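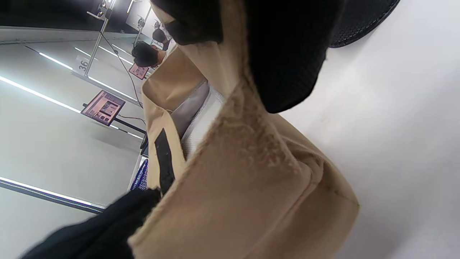
The Kimar bag workshop opened its doors to visitors for one afternoon in May, and 40 of us signed up. I went because I have carried one of their canvas shoulder bags for years and wanted to see how the seams were done.

Parvaneh Mousavi met us in the yard at 2 p.m. and split the crowd into groups. Mine started in the cutting room, where fabric is rolled out on long tables and cut several layers at a time. The patterns are still heavy card, hung on nails along the wall and marked in pencil with corrections going back years.

Sewing is upstairs. There are six machines, two of them bought secondhand when the Bakhtiari upholstery shop closed. Omid Kermani showed us how a rolled seam is made. He folds the edge twice over a cord and feeds it through slowly. Corners take the longest, and he let a few people try one on scrap. Mine puckered badly. 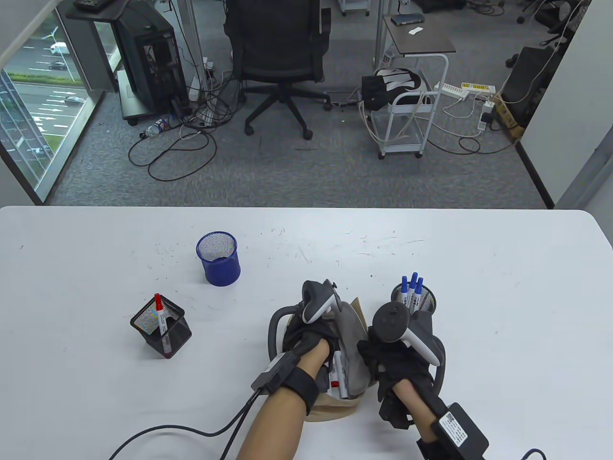

Linings are sewn separately and dropped in near the end. Kimar used to buy them ready-made but now cuts its own, mostly from cotton. Omid said the bought ones never sat flat at the bottom. Repairs go through the same bench, and most of those are straps and zippers.

Tea was at four o'clock in the front room - flatbread, white cheese and a very good walnut cake. Tahmineh Esfahani talked for a while about prices. Canvas has gone up twice since the winter, and the workshop has dropped its smallest model.
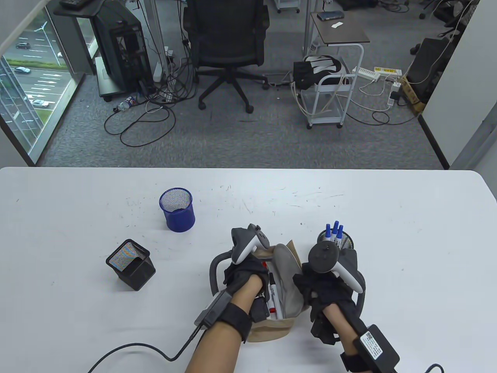

The shop at the end was crowded and took cards only. Seconds were on a rack by the stairs, most with a crooked stitch or a faded patch. I bought a plain tote and left my old bag for a new strap. It should be ready in four weeks.

Parking on the street is tight, so take the bus if you go. The stop is across from the gate.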